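Chapter 6
Mirrors and Carved Frames

Before you start

By the end of this chapter you should be able to: pick a spot for a mirror, clean the glass without hurting the frame, dust carved work, and write a short condition note. Four jobs. None hard, all easy to do badly.

You'll need the care log from Chapter 2. If you skipped it, go back, it's short.

6.1 Why a whole chapter on mirrors

Short answer: they get ruined by cleaning. Not by dropping, mostly. When Salim Kaijage went through the returns book for the Larnport furnished rentals he found 30 mirrors written off in one season, and the usual note was "edge gone black" or "frame flaking". Spray did that. Liquid runs down the glass, sits in the bottom lip of the frame, creeps behind. Silvering goes. Once it goes it does not come back.

A resilvering job at the Arboleda workshop was quoted at 1,880 for a single large oval. Glass cloth costs next to nothing. You do the math.

Key terms for this chapter: silvering, rebate (the groove the glass sits in), relief, undercut, loss. Definitions at the back. Learn "undercut" now tho, it comes up on every page.

6.2 Frame types

Plain frames. Flat face, square edge. One wipe, done.

Molded frames. A profile running all the way round, no separate ornament. Follow the profile with the cloth.

Carved or carved-look frames. Scrolls, leaves, flowers. Could be wood, could be plaster over wood, could be cast resin. Don't guess from the front. Check the back, where there's less paint and you can sometimes see what it is. Write "material not known" if you can't tell. That is a perfectly good entry and better than a wrong one.

White paint hides a lot. It also shows dust in every hollow, so people overclean it. Corners of leaves wear first, then the high points of petals.

6.3 Reading the ornament

Work around the frame like a clock face. Start at twelve, go right. Note each raised feature and where it is, then note damage, if any, seperately. Keep the two lists apart or you'll mix them up later.

On an oval white frame with a rose low on the right side, the rose is a good landmark. Everything else gets placed from it: "curling leaf, above rose", "scroll, left of rose". Much faster than measuring.

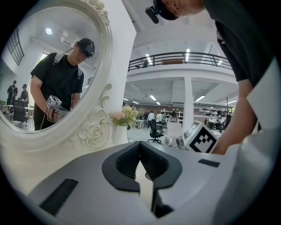
6.4 Dusting carved work

Soft brush, dry. Natural bristle if you have it. Tape over the metal collar so it can't scratch.

Hold the brush in one hand, vacuum nozzle in the other with a bit of net over the end. Brush toward the nozzle. Top of frame first, bottom last. Undercuts need the tip of the brush only, no pushing.

Stop if anything moves. Bag any loose piece, label it, log it.

Glass comes after the frame. Dampen the cloth, never the mirror. Stay a finger's width off the edge and finish that strip dry.

Try it: pick one frame at home, any kind, and write the clock-face list before you touch it. Then dust. Check the list again.

Clistotent Home Care Series. Contact the Junthorpe office for classroom copies. Back to top
This site uses cookies to remember your page. Accept / Settings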